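Robotics Club Gallery: Skoro and the Laundry Task
Clarovthorpe Robotics Club, December 2024

The club meets twice a week and works on one robot at a time. Since May that robot has been Skoro, a two-armed machine on a wheeled base. Our first robot, Trnka, had one arm and could push a box but not lift it. Most of the parts from Trnka went into the spares drawer.

This term's project is household pickup. The full task is to drive up to a basket of clothes, take hold of it on both sides, lift it, and carry it to another room. Students drive the arms by hand to record practice runs, and the recordings go into a program called Callus that the software group maintains. We have 293 recorded runs so far. Of those, 58 were thrown out, mostly for dropped network connections.

Basket work, both arms: 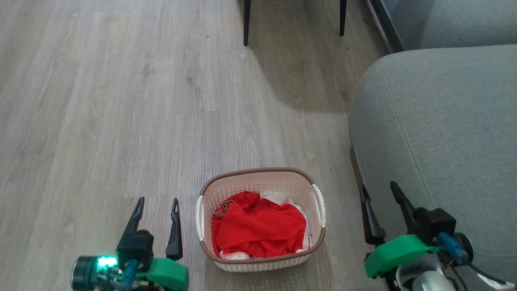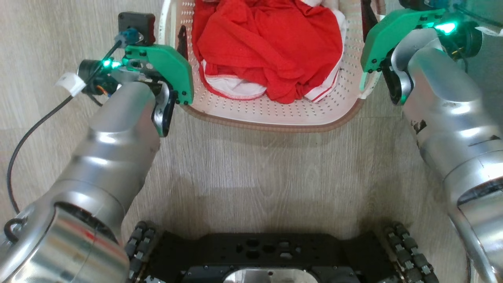

The green gripper plates are 3D printed. We are on version 4 of the design. Version 3 cracked at the screw holes, so the new one is thicker there and takes nearly an hour longer to print. The print files are on the club drive in the folder marked "wrist."

Clothes are harder than the blocks we started with. A shirt sleeve hanging over the rim can get between the finger and the basket, and then the grip slips. The drivers now check the rim before they close the fingers. The software group wants to add runs where the basket starts at an angle, because most of the early ones had it straight ahead.

The regional showcase allows 51 minutes per team, including setup. We plan to use the first part for calibration and show the basket task after that. The written report is due the week before, and the wiring section still needs a diagram.

New members can join at the start of next term. You don't need to know how to code. We need drivers, people to label recordings, and someone to take over the parts list. Bring a laptop if you have one. More photos will go up after the showcase.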